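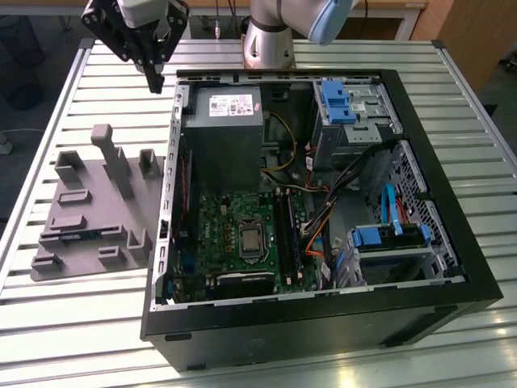

4 min read

Print | E-mail

2023-07-23

Started on the old tower after breakfast. Side panel off, case flat on the slatted table with the interior facing up, which is how I prefer to work on these. Gravity holds the cards in place and a dropped screw stays inside the case where it can be found.

The purpose for today was limited. The machine has been shutting down under load since June, with no error logged. It goes off as if the cord were pulled, and will not start again for a quarter of an hour. The candidates are the power supply, the processor overheating, or a bad joint on the board. I wanted to settle which of these it was before spending money.

Inventory first. Power supply rated at 300 watts according to my purchase notes, original to the machine. Green board, memory in the black slots to the right of the processor, one expansion card along the bottom. Optical drive still in its bay, held by the blue plastic latch. I have not put a disc in it for years. It can come out when the rest is finished and its power lead can be tied back.

With the cooler off, the processor sits bare in its retention frame. Cleaned the heat spreader with alcohol and a coffee filter. The old paste had gone to a gray crust that came off the cooler base in flakes, and there was a dry patch at one corner where I doubt there had been contact for a long time. That is a fault, but I am not convinced it is the fault. Before I took anything apart the idle temperature read 70 degrees, too high by any standard, and yet two of the shutdowns in June came within a minute of a cold start. Overheating does not explain those.

Wenche Kvam telephoned in the middle of this to ask whether the Desero scans were safe. They are. Both drives were copied to the Leblanc box on Friday evening and I compared the checksums before I went to bed. She wanted to know when she could have the index. I said the end of the week, and regretted it while I was saying it.

Next, the cables. Whoever routed them (I did) took the drive cables straight across the middle of the case on a diagonal, with the thin orange and red wires mixed in, so that the whole bundle lies over the airflow path. The yellow and black leads from the power supply loop down toward the center as well. None of it is wrong electrically. It is poor practice. I own a bag of cable ties and have no excuse for it.

Order of work, written down so that I follow it tomorrow:

Photograph the front panel connectors before pulling any of them. Last time I relied on the board manual and got the power light reversed.

Remove and reseat the memory, one module at a time, with a pass of the test program between each.

Fresh paste, a small amount in the middle. Cooler back on, screws tightened in a cross pattern.

Swap in the spare supply from the Plalley machine and run a full load for 15 minutes. If it stays up, put the old supply back and repeat. One change at a time – I have spoiled this kind of test before by changing two parts and learning nothing.

Raimo Rissanen thinks I should skip all of it and buy a supply. His reasoning is that a unit of that age has dried-out capacitors whether or not it is causing the trouble today. He is probably right about the capacitors. I would still like the measurement. He also offered me a Brirby case with proper space behind the board tray for cabling, and I said I would consider it. The present case is heavy and has one bent foot, but the expansion slots line up, and I have owned newer ones where they did not.

Checked the fan bearings by hand. The rear fan turns freely. The cooler fan has a slight catch once per revolution, so that goes on the list too. Blew out the drive bays with the hand pump. Nearly 17 years of use and the metal inside is still clean enough, no rust at the seams.

Stopped at four. My back does not like the height of the table. Put the screws in two jar lids, coarse thread in one and fine in the other, and laid a clean sheet over the case for the night.

Need to buy: thermal paste, cable ties (the short ones), a coin cell for the board clock. The clock was out by eleven minutes on Friday and I set it by hand. If it has drifted again by tomorrow evening the cell gets changed regardless.

Supper was leftover soup. Rain from about seven. Wrote to Wenche and changed the end of the week to early next.

2 comments | 5 shares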